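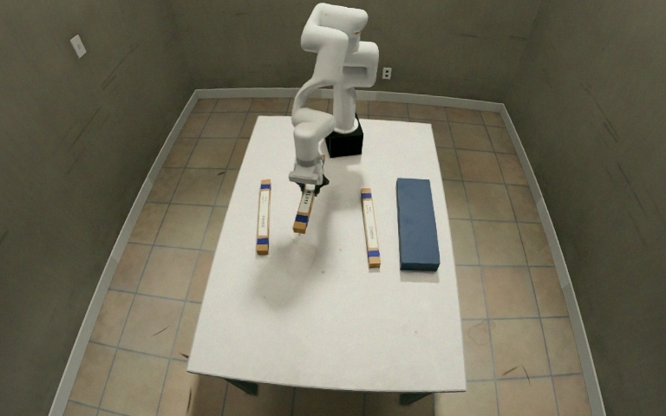
Mesa branca em cômodo pequeno: alguém sobreviveu?
Fórum > Casa > Móveis e arrependimentos

hortensia_llanos
Vou trocar a mesa do quartinho onde trabalho, que tem as dimensões e o charme de um elevador. Estou de olho na Gimance retangular, toda branca, 60 cm de profundidade, por R$ 1573. Meu irmão garante que branco "abre o ambiente". Meu irmão mora num sobrado. Quem tem mesa branca em lugar apertado, conte tudo, inclusive as partes feias.

Fredy Pacheco
Tenho há dois anos. Abre o ambiente, sim, e abre também o olho da visita para cada farelo. Bebo café, então a minha já está mais para bege. De resto, recomendo muito.

cuervo_da_serra
Discordo do Fredy. Mancha de café sai com pano úmido e detergente neutro, desde que seja no mesmo dia e não na Páscoa. O que não sai é caneta azul. E o que incomoda de verdade é o reflexo: luminária de teto em tampo brilhante é como trabalhar em cima de um farol.

hortensia_llanos
O anúncio diz "acabamento premium". Isso é fosco ou brilhante?

cuervo_da_serra
Isso é caro.

Erasto Muriithi
Vou de contramão: parede branca, mesa branca, e a pessoa perde a noção de onde acaba o móvel. Bati o quadril na quina da minha todo sábado de manhã por um bom tempo. Madeira escura a gente respeita. E 60 cm é pouco para quem usa monitor grande, você vai ler e-mail com o nariz.

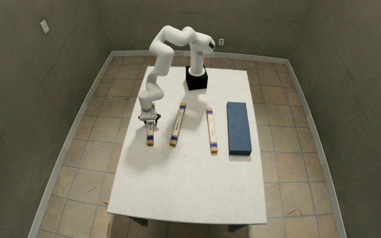

Mesa branca retangular, com três pauzinhos de madeira em cima.

Fredy Pacheco
Erasto, com todo o carinho, o problema aí é de quadril. Encosta uma cadeira na quina e segue a vida.

Erasto Muriithi
Cadeira de que cor?

Yhon Quintero
Ninguém falou do preço. Paguei uns R$ 700 numa Jurgate usada, de madeira maciça, e levei junto uma gaveta que não abre. Considero a gaveta um item de segurança.

hortensia_llanos
Yhon, ela balança?

Yhon Quintero
Só quando escrevo. Um papelão dobrado no pé de trás resolveu quase tudo.

cuervo_da_serra
Hortensia, antes de gastar: marca o tamanho da mesa no chão com fita crepe e passa uns dias desviando dela. Não esquece o espaço para puxar a cadeira. Se der para abrir a porta sem prender a respiração, compra. Mas pede o fosco por escrito.

hortensia_llanos
Fita colada. A porta abre até a metade. Vou medir de novo com a mesa virada para a janela e volto aqui à noite.

Fredy Pacheco
Metade já é mais do que a minha abre.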